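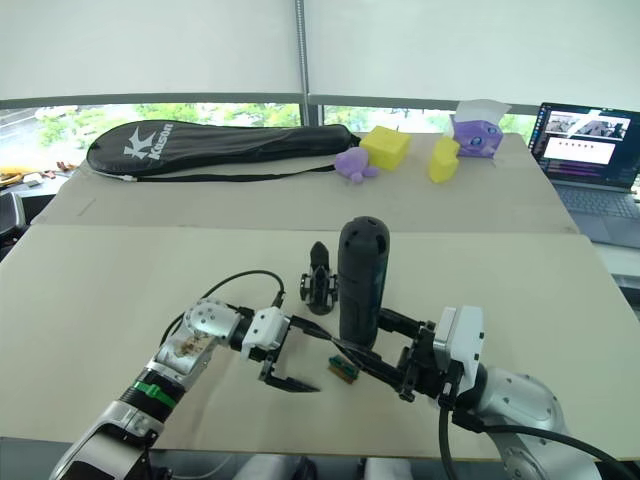 October, equipment planning for the next round, notes as I go. Budget request is due to Ewurabena Ackah before the end of the month and I still don't have a firm number for the gripper line. The two arms on the bench are staying, so this is all about what hangs off them and what they stand over. First item is cable management. Both arms are trailing black cable, and the one on the left loops up over the wrist in an arc that I don't like the look of if we start doing longer reaches. Proper cable clips and a sleeve for each arm go on the list. The table is second. It's two boards at the moment with the rear one slightly raised, and anything we want to slide front to back meets that step. One single top, same light colour so we don't have to redo the lighting.

Quotes so far:

Plundidex, spare finger sets for the grippers, $334 a set. They want a minimum of 3 sets per order. Lead time five weeks. Fingers only, mounting brackets are extra and they haven't priced them yet.

Alico, single bench top cut to size, $1051 delivered to the loading dock. Doesn't include getting it up to our floor. Asked whether they can pre-drill for the arm bases. They can if we send a drawing, so somebody has to make a drawing. (Me, probably.)

Magalhães, cable sleeve and clips. Sold by the metre, cheap enough to go through petty cash. Not bothering with a formal quote.

Hanport, service visit for both arms. They will only quote after seeing the joint logs. Sent the request for export instructions, waiting.

On the fingers: I would rather buy the three sets now than wait until a pair wears out. Five weeks with one arm idle costs us more in rescheduling than the sets do. Three sets comes to $1002 before brackets and freight. If the brackets come in over $500 for the lot we should look at having them machined in-house. The shop downstairs has done aluminium for us before and the tolerances on that part aren't tight.

On the laptop: it can stay where it is, on its own surface off the bench. I looked at a dedicated workstation and a bigger monitor for the camera feeds and took it back out of the request. The feeds are small on that screen but they're readable, and we can borrow a monitor from the teaching lab over the summer. Revisit next budget.

Soft test objects: no money needed. The plush toy and the yellow sponge pieces are fine for grasp trials and everyone has something similar at home. What we do need is a lidded bin to keep them in. Adding one to the petty cash list with the sleeve.

Blinds: the request to facilities for darker ones went nowhere last time. Leaving it out of our budget, but I'll put it in again through the building form and copy Ewurabena.

Running total with fingers and top is $2053, brackets and service visit still to come. The ceiling we were given was nearly double that, so there's room for Hanport unless their quote is silly.

To do:
Drawing of the arm base hole pattern for Alico, with centre distances measured off the bench and not off the old plan.
Chase Plundidex for the bracket price and ask if freight drops when everything ships together.
Export the joint logs once Hanport replies.
Ask whether the old boards can go to the teaching lab or have to be written off.
Send the draft to Ewurabena with the bracket line left open.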